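Grutis Tabletop Manipulation Kit: Gallery

Published 21/09/2024
Text: Theresia Eder
Technical review: Oğuzhan Başaran

The Grutis kit is a bench package for two-arm handling of mixed household goods. It is sold to labs and integrators who already have a robot body and want a work surface, an object set and task software that arrive together. The package consists of the Folen work mat, the Rukia task software, an object list and a setup guide. Arms, hands and grippers are not included. Customers fit their own or order them through a dealer.

This page covers the pick-from-clutter task, the one most buyers ask about first. Kitchen and folding tasks have separate galleries. Specifications are for the current release and replace those in the April sheet.

Pick from clutter

The task starts with goods heaped near the middle of the mat. The operator or the control policy selects one item, lifts it clear of its neighbors and moves it to a target area. Items differ in stiffness, surface and weight, and the heap is rebuilt by hand between runs. The setup guide gives no fixed layout for the heap. It does ask that at least one transparent item and one item in shiny wrapping be present, as both are hard on depth sensing.
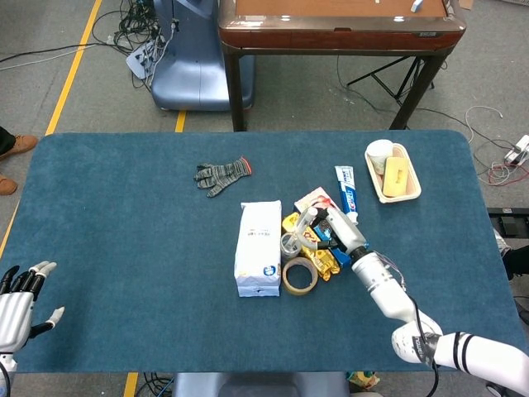

Right gripper holding a clear syringe-like tube with a yellow plunger end, above a pile of wrapped snacks. Left side fitted with a silver humanoid hand.

Mixed end effectors are supported. Rukia keeps a separate profile for each side, so a parallel gripper and a multi-finger hand can run in the same session. Each profile stores the open and closed limits, the force ceiling and the tool offset. Changing a profile takes a restart of the task server but no recalibration of the opposite arm.

Thin cylindrical items should be gripped across the barrel, with the force ceiling lowered one step from the default. The default is set for boxed goods and will mark soft plastic.

Work surface

The Folen mat is felt with rounded corners. Felt holds round items in place better than bare tabletop, and it reduces glare under ceiling lights. It also sheds. Fidelina Cuervo ran the mat for 34 days in our test room and recorded lint in the gripper joints on 3 occasions, cleared each time with compressed air. Powdered goods should stay sealed in their bags. The felt can be vacuumed but should not be washed.

Object list

The standard list has 282 entries in 11 groups, among them personal care, packaged food, stationery, tableware and work gloves. Entries are described by type and size, and most can be bought locally. Brand is left to the customer. Substitutions should be written into the session log, where Rukia stores them with the run data.

Glass is optional. Yiğit Kılıçarslan, who maintains the list, recommends leaving it out until the force ceilings have been checked on both sides.

Cabling and floor space

Cables that run outside the arm need enough slack for full elbow travel and must stay clear of the mat edge at the lowest pose. The guide includes a reach chart for checking this before power-up. Floor tape is suggested for marking the base position and the walkway. Plan for access from at least two sides of the table, as the heap cannot be reset comfortably from one.

Reviewer's notes

Setup was uneventful. The mat lay flat after one night. The profile editor in Rukia is plain and quick to learn, although the tool offset fields accept values without units and we entered one wrong. The printed guide is out of step with the software in the section on logging; the online copy is correct. Regrasp handling after a missed pick is basic and stops for operator input.

Ordering

Kits ship from the Ríos warehouse. The mat and software can be bought separately, the object list only with the software. For quotes and dealer contacts, write to Ilona Takács at the sales desk and state the arm model, the end effector on each side and the table size.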